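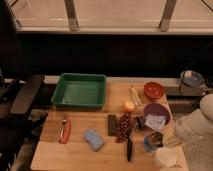

Photo: Ghada Sabbagh / Udton tabletop group

Software catch-up, Thursday, 3 pm, the small room at Udton

Present: Rami Haddad, Nisreen Awad, Ghada Sabbagh, Majdi Kanaan, me (Fadi Dabbas, taking notes again, sorry in advance for the spelling). Apologies: none, full house!

1. Last month's actions

Rami has moved the planner settings out of the code and into a proper file, so we can all stop editing line 67 and forgetting to change it back. Thank you Rami. The clock fix on the logging machine is done as well. My own action was to write up how to restart Paltosance after a crash, and I have half a page of it – carried over.

2. Perception

Nisreen took us through the labels on the fruit and kitchen table. The green tray is easy, the grapes are fine, and then we got on to the dark bar next to the grapes and spent far too long on it. Paltosance swaps between "chocolate" and "remote" from one run to the next, and I have to say we didn't agree round the table either (Majdi is firmly in the chocolate camp). Nisreen wants to let the tracker hold on to an uncertain label instead of picking a winner every time, so the planner gets "dark flat thing, here, this big" and can get on with it. Everyone liked that. Ghada asked whether the task list would still work if an instruction names the object, and the answer is no, not yet, so there's a second bit of work hiding in there.

The paper in the purple bowl came up too. Its outline keeps getting merged with the rim, and then the grasp point ends up somewhere silly. Nisreen will try splitting by depth first and colour second.
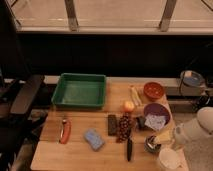 3. Planning

Rami's new planner has a time limit of 300 milliseconds per query and mostly keeps to it on the left half of the table, where there's plenty of room. The right half is another story, what with the bowls and the smaller bits all sitting close together and the arm coming in from that side anyway. When it runs out of time it falls back to the old planner, which lifts everything very high and takes ages (you've all seen it, it looks like it's posting a letter over a wall). Rami thinks the collision shapes are too fat and wants to trim the padding. Majdi wasn't keen on trimming it for anything with a blade. We settled on padding per object, with knives left exactly as they are.

We also talked about whether to warm-start from the last good path. Rami says yes, Majdi says only if the scene hasn't changed, and I've written down "yes, with a check". 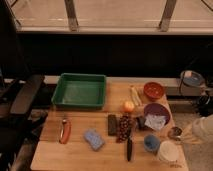

Fadi Dabbas
Tooling and test runs, Udton

4. Tooling

My bit, so I'll keep it short. Replay now opens from the Plillwood viewer without having to copy the log over first, and you can step through it one planner call at a time. Ghada found that the labels drift out of step with the pictures after 30 seconds of playback. I can make it happen on my machine too, so that's mine to fix. She'd also like a button to jump to the next fallback – good idea, adding it.

The Özkan gripper driver needs updating before we touch the force settings. Majdi has read the change notes and says the units for closing speed are different now, so please, please don't update on your own. He'll do it on all the machines in one go.

5. Any other business

Ghada would like run names that mean something. "test_new_final" is banned from today. Rami asked for the meeting to start later, and we said no.

Actions

Nisreen: uncertain labels in the tracker, and the depth split for the purple bowl
Rami: padding per object, warm start with the scene check
Majdi: driver update on all machines
Ghada: short note on run names
Fadi: playback drift, fallback button, the rest of the restart page

Next meeting Thursday, same room.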